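Search this site

3. Where the questions come from

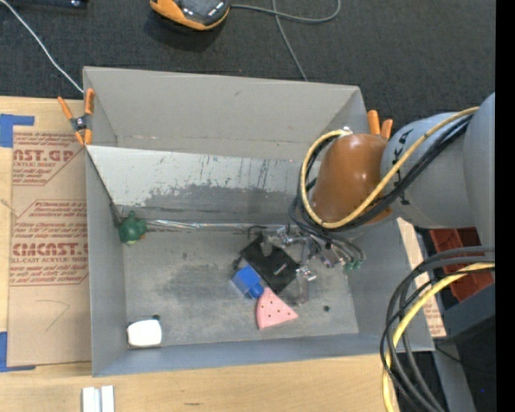

Figure 2. Grey open-topped bin on a light wooden tabletop.

What delighted us most in the Porcombe survey was how freely people wrote! We asked 400 researchers which problem they would take up next, and 200 of them sent a full page or more. Holroyd's chemists want quicker ways to share failed trials, while the Fevholm group (a lively bunch on paper) would love a longer view of funding. We return to both in Section 4.

Related items
Small labs, long projects
Notes from the Jesomcombe meeting, April

Contact: Ashley Fothergill | Back to top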